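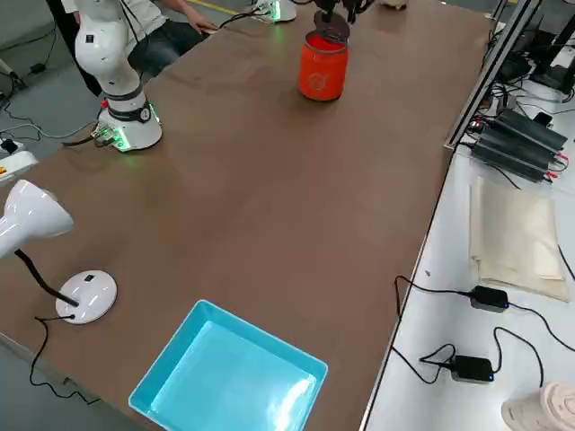
Support > Tabletops > Tostar Care Guide > Section 2

2. Oiling your wooden tabletop

We do hope you'll enjoy this part, as it's a pleasant job for a quiet afternoon (put the radio on!) and the Tostar top will thank you for it. Oil it when you first bring it home, then again each November before the heating goes on full.

1. Clear the top and wipe it with a barely damp cloth, then leave it overnight to dry.
2. Rub it down lightly with the fine pad from your Cuesta care kit, always going along the grain, and brush away the dust.
3. Pour a little oil on to a soft cloth and work it in from one end to the other, edges too.
4. Wait 18 minutes, then wipe off whatever the wood hasn't taken up. Do be thorough, or you'll have sticky patches for weeks.
5. Leave it for a day before putting anything back.

Note: long tops drink more than you'd think at the ends, so have a second cloth ready.

CAUTION: Oily cloths can catch fire by themselves. Lay them flat outdoors to dry, and never leave them in a heap.

Updated Mar 5, 2023 by Hadiza Effiong
40 shares | 2 comments

Related guides
Lifting out water rings
Fitting Jedico table legs
Tadix felt pads: which size?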